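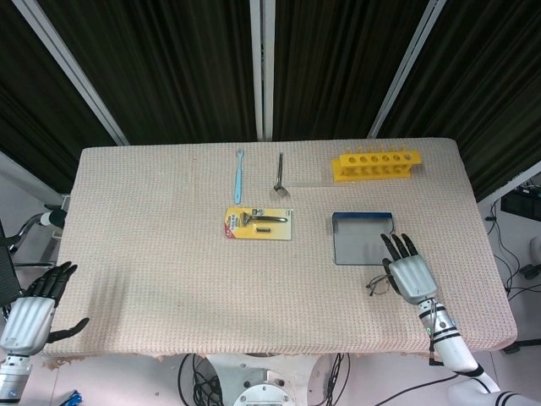
Skerkadska, June

Interim report: sorting mixed small items by hygiene risk
Group members: Ludmila Brabec, Ctibor Murín, Zdislava Jurčo

1. Aim
The project tests a sorting rule for small household and lab items that end up on shared benches. Items are assigned to one of three classes: personal, shared or sharp.

2. Layout
The bench was covered with a pinkish-beige knit cloth and set against black curtains to limit the background colour. A toothbrush, a metal spoon and a yellow test tube rack were placed towards the back. A razor in its blister pack lay near the centre, with a clear tray with a blue rim and a pair of wire-framed glasses to the right of it.

3. Classification
Personal: toothbrush, eyeglasses.
Shared: spoon, test tube rack, tray.
Sharp: razor, including the separate blade cartridge.
The razor also meets the personal criterion. Sharp takes priority under rule 2, so it was recorded once only – packaging does not change the class.

4. Limitations
Transparent items were harder to judge against the knit than coloured ones. The cloth is worn along one edge and will be replaced before the second round. Rule 3 (items with no clear owner) still needs rewording, and Ctibor will circulate a draft.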